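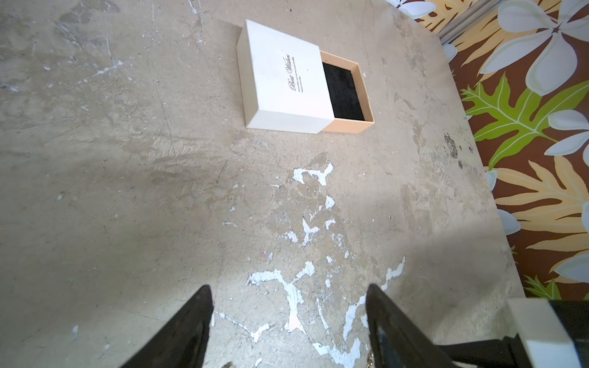

Packing earrings in a lidded gift box

Small dangle earrings get tangled fast when they go loose into a box. This is how we pack them at Arkgate before they go out from the Salem shop. You need a two-part box with a dark insert pad, a backing card and a soft cloth.

1. Slide the lid off and check the pad. Lint shows up badly on black velvet, so go over it with a piece of tape. Press the pad down until it sits flat on the base.

2. Lay both earrings out and compare them. The coils should be the same length and the clear beads should face the same way. Pick each one up by the wire, never by the bead.

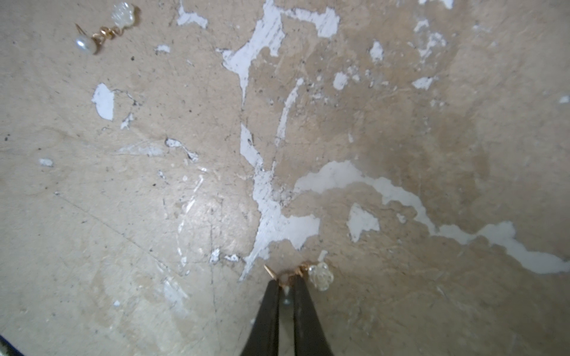
Photo: Arkgate / Kurker

Look at the ear wires too. A bent one can be eased back with your fingers. Wipe any pearl with the dry cloth and leave the cleaner in the drawer.

3. Hang the pair on the card, beads down. Push the card under the edge of the pad at the top so it can't slide.

4. Put the lid on straight, with the greeting reading the same way up as the card. Hold the box level and tilt it once. If you hear rattling, add a folded strip of tissue under the card.

We buy boxes in packs of 400. Refills are listed under item 1115.

Updated 5/21/18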